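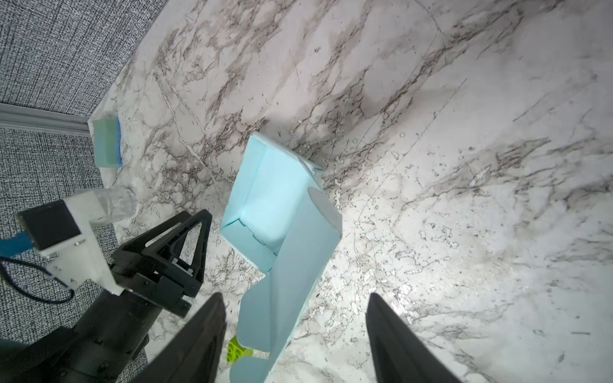
Can a machine clear a counter yet? Notes from Kemthorpe

3 min read

1/ I spent most of May at Kemthorpe, the shop where Sollitside tries out arms on small chores. Wiping, sorting, packing, clearing up. People keep asking me whether these things are ready for a kitchen or a stockroom. Short version: for a few jobs, nearly. For most, no.

2/ The chore I followed was clearing a marble-patterned surface. A light blue folded box, open and partly collapsed. A lime-green toy brick mostly under one of its flaps. A small sponge off to the side. A person would have it done before the kettle boiled.

3/ The box is the hard part. A rigid block has one shape. A half-collapsed box has a new shape every time you touch it. Push on a wall and a flap swings. Grab a flap and the rest may follow, or fold, or stay put.

4/ Then there is the brick. If the flap covers most of it, the arm has to decide whether to move the box first or reach for the bit of green it can see. Over 198 logged tries in the month, picking the wrong order was the most common failure. Dropping things came second.

5/ Maricel Maglaya runs the bench and keeps the log. Her view is that gripping is mostly solved for hard objects you can see all of. "Give it bricks on a bare table and I can go get lunch," she told me. "Put cardboard on top and I stay in the room."

6/ Shine is another problem. A polished surface with a bright spot on it, plus brown and gray veins running everywhere, gives the vision software plenty to be wrong about. On one run in the log the arm went after a vein three times before Maricel stopped it.

7/ Clear plastic is worse. The software they use, Skomia, will find a green brick all day long. A see-through container comes and goes. Sylvain Pons, who writes the grasp planner, has more than 260 clips of it missing one.

8/ Speed. The best full clear I timed took 12 minutes – box, brick, sponge. I did the same job by hand in well under one. That gap matters less if the work happens overnight, and a lot if somebody is waiting to make dinner.

9/ What does work today: same items, same place, same light. The Jakab line next door moves stiff trays from a rack to a belt and hardly ever needs a person. It's a dull job and a good fit.

10/ So if you run a shop floor and the task is narrow, it's worth getting a quote. If you want something to tidy up after your kids, I would wait. The arm can pick up a brick. Knowing that there is a brick under the flap, and that the box goes in recycling and the sponge doesn't, is where it still needs help.

11/ Next I'm looking at dish racks. Sylvain says forks are going to be a bad time.

Comments (4)

dora_k: Did they try flattening the box first? That's how I'd do it.

pallet_jack: We have two arms at work. Same story with cartons. Fine when they're taped shut, useless when they're open.

Author: @dora_k Yes, flattening is its own task in the log. It went worse than picking it up.

m.t.reads: 12 minutes is still faster than my teenager

Contact | © Kemthorpe Notes | Back to top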